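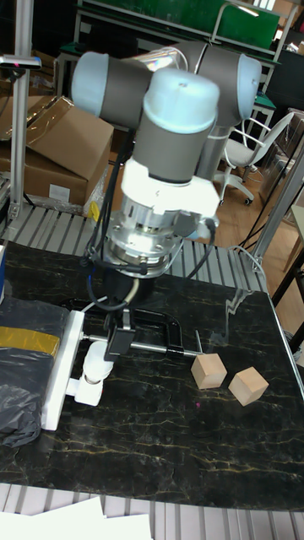 Gondgate force control – frequently asked questions

Which node owns the wrench topic?
The sensor driver. The controller only subscribes. If two publishers show up, kill the one started by the old launch file.

Why does the arm stop before the fingers close?
The contact threshold is set too low for your payload. Re-run the bias routine with the gripper mounted and pointing straight down, then raise the limit in steps of 2 N.

What rate does the control loop run at?
400 Hz. The planner runs at 40 Hz and its output is interpolated.

Can I leave other objects on the table?
Yes, if they are in the collision model. Thin items such as rods and pins should be added by hand – the depth filter tends to drop them. 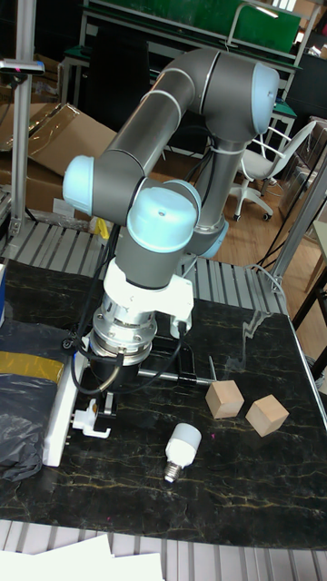 Gripper down at the rod, with two wooden cubes and a light bulb on the tabletop.

Does Zalari replace the planner?
No. Zalari only logs. Logs over 900 MB are split.

Who approves changes to the default limits?
Renu Bajpai or Adi Siregar. Attach the parameter diff.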